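Coordination meeting, shelter and legal aid group, Kos. Held in April, 10:30 to 12:05.

Chair: Panagiotis Dimitriou
Present: Hutemier (housing), Lerenero (legal aid), Prullus (interpreting), municipal liaison
Apologies: school enrollment desk

## 1. Previous minutes

Approved with one correction. Under item 4, "temporary permit" should read "asylum seeker card".

## 2. Housing

Hutemier reported that 12 apartments are under lease. Two leases end in June. The owner of one has agreed to renew at the same rent; the other has not replied in writing. The chair asked that no family be told of a move until the reply is on file.

Repairs to the water heater on the second floor of the north building are still open. The contractor has the part number.

**Action:** Hutemier to send a written request to the second owner.

## 3. Legal aid

Lerenero has 30 open family reunification files. Three lack certified translations of marriage records. Interview notices are now being sent by text message as well as by letter, and the two do not always show the same time. Caseworkers are to treat the letter as correct and call the office to confirm.

The liaison asked if appeal deadlines could be shared with housing staff. Lerenero objected on confidentiality grounds. Agreed that only the date of a required appearance will be shared, with signed consent.

**Action:** Lerenero to draft the consent form in Dari, Arabic and French.

## 4. Interpreting

Prullus proposed a fixed phone slot from 9:00 to 11:00 for clinic calls. Accepted on trial. Calls outside the slot go through the duty number. Somali remains uncovered in the afternoon.

## 5. Budget
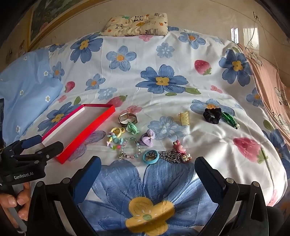
The balance on the household goods line is 2469 euros. Bedding and kitchen items may be charged to this line; school supplies may not. Receipts must show the tax number of the shop. Two receipts from last month were returned to Hutemier for this reason.

The liaison asked if bus passes could be moved to the same line. The chair replied that the grant terms do not allow it. Passes stay under transport.

**Action:** Hutemier to resubmit the two receipts.

## 6. Other business

The stairwell notice on complaints is out of date and gives the old duty number. Prullus to supply the corrected text in all languages; Hutemier to post it.

Next meeting in May, same room. Items for the agenda go to the chair in writing.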